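News > Local > Community Services

Toy and housewares swap moves to Ilura Hall for the spring

The town's toy and housewares swap will run out of Ilura Hall starting this month, after the lease on its old space on Zovmont Street ended. The swap had been on Zovmont Street for 5 years and was open to residents on Saturday mornings.

Slavica Angelovski, who runs the swap for the town, said the new room is bigger and has a loading door at street level. At the old place, people with strollers or heavy boxes had to use a flight of stairs.

"We lost a lot of people at those stairs," Angelovski said. "They'd look up, look at the box they were carrying, and go home."

The rules are mostly the same. Residents can bring toys, kitchen items, small lamps, picture frames and books. Clothing, car seats, cribs and anything with a missing battery cover will be turned away at the door. Each household may drop off up to 30 items per visit. There is no limit on what people can take, but resale dealers are asked to wait until the last hour.

A new fee has drawn some complaints. Households from outside the town line will pay $5 per visit, which the town says will go toward heating and trash pickup. Raed Farah, who lives in Lumbao and has used the swap with his two daughters, told the town council at its April 2024 meeting that he understood the charge but wished it had been announced sooner.

"I found out from a sign on the door," Farah said. "A note in the newsletter would have been fine."

The council voted to keep the fee and review it in November. Council member Eusebio Pacheco voted against it. He said the swap keeps usable goods out of the landfill no matter where they come from, and that the town should be glad to have them.

The town budgeted $2000 for the move, including shelving and a sign for the parking lot. Terkura, a moving company on the north side, carried the tables and bins over at a reduced rate. The final bill has not been submitted. 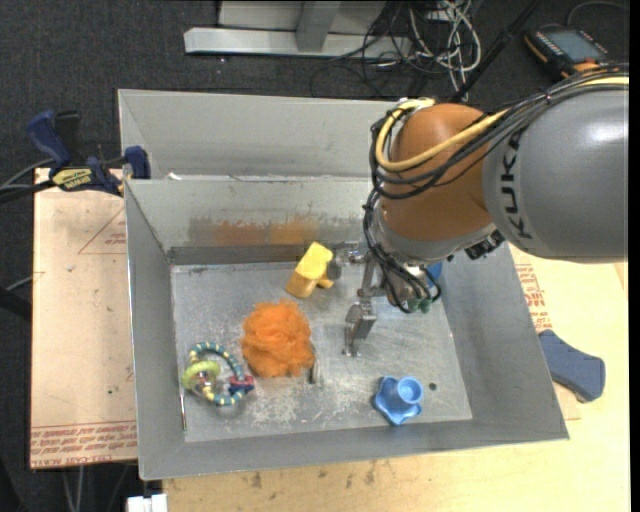 No. 285, page 5

Danica Spahić, the hall's manager, said the room will be set up differently from the old one. Toys will be near the windows and kitchen items along the back wall, with a wide aisle between them. Mixed boxes that have not been sorted will stay behind the front counter until someone has gone through them.

Spahić also asked people not to leave bags outside when the hall is closed. Items left overnight at Zovmont Street were often ruined by rain and had to be thrown out at the town's expense.

Parking is free in the side lot. The front spaces are reserved for the dental office next door, and cars left there may be towed.

Anyone who wants to help sort can sign up at the front counter. Kastriot Petkov is handling the schedule and said the early shift is the hardest to fill. Helpers must be at least 16, or come with a parent.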